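About Prevora

Prevora records people doing household work so that robots can learn to do it. We were started by Rui Rocha and Agata Marchetti, who had both spent years programming arms by hand and wanted a quicker way to get a new task into a machine.

Our method is simple. An operator picks up a pair of hand-held grippers and does the job with those instead of with fingers. The grippers log where they are and how far they are open, and each run becomes one demonstration.

Bathrooms are our main subject this year. Tubs are smooth, bright and awkward to reach into, and bottles and cups come in every shape.

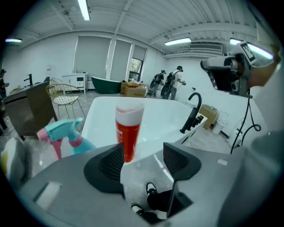 A bottle and a container at the basin, with a second gripper at right.

New operators train for 59 hours before their runs count. Most of that time goes to moving slowly enough, and to keeping the markers on the grippers in view. Agata runs the training and checks the first 100 runs of every new operator herself.

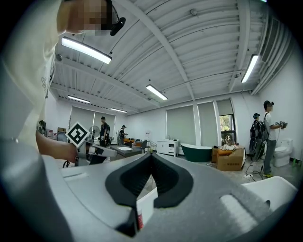 After that, operators work in shifts that end at noon on Friday. We have recorded more than 3000 runs for our Kusarau set, which covers picking up, placing and putting away. A second set, Plunach, will add wiping and rinsing — we expect to open it to partners in November.

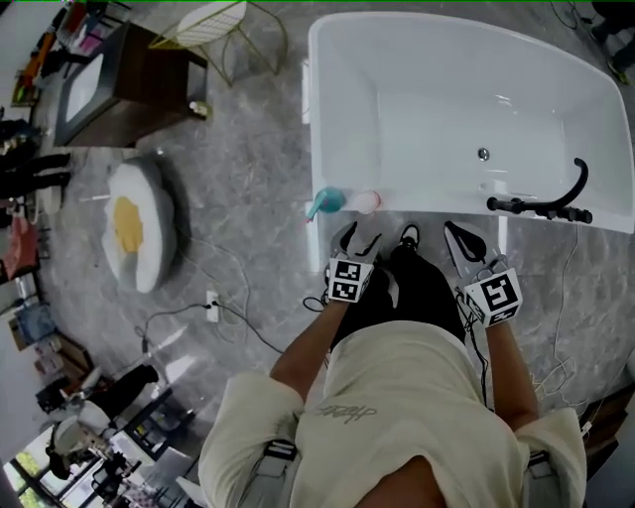

Two grippers at the tub, each with its marker cube.

Rui looks after the software side. His tool, Hajji, lines up both hands in time and throws out runs with gaps. Partners can ask for raw or cleaned files. To arrange a visit or discuss a task you would like recorded, write to the office through the contact page.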